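5.3 Failures from glare on glazed dishes

The table-clearing policy was trained on 1,241 demonstrations recorded with hand-held grippers in home kitchens. After removing 48 with tracking dropouts, we kept 1,193. On the Lahtinen arm, the policy handled bowls well but failed on plates more often than we expected, and most of these failures took the same form.

In 21 plate trials, the fingers closed short of the rim in 8. The gripper then lifted on schedule, holding nothing, and went on to the placing motion. In two of those trials it came down on a neighboring plate hard enough to push it toward the edge of the counter, and the operator pressed the stop. No dishes were broken.

We first suspected the Skovov wrist mount, which had worked loose once in December. Checking its calibration showed no offset. The failures did follow the light: all 8 came from morning runs at the Nandarton kitchen, with the blinds open. With the blinds closed, the same plates were grasped without trouble.

The training data contains similar lighting (Figure 7). A bright patch in the well of a plate can be stronger than the edge of the rim, and the policy seems to take its distance from the patch.
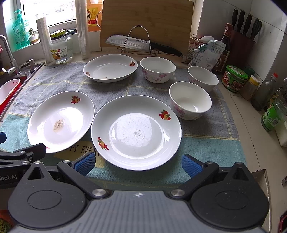
Figure 7. Wrist view from a demonstration with three plates and three bowls. Note the reflection in the well of the center plate.

We added a check on finger width after closing – if the fingers meet, the arm stops and opens before any lift. This prevents the blind placing motion but does not fix the missed grasp.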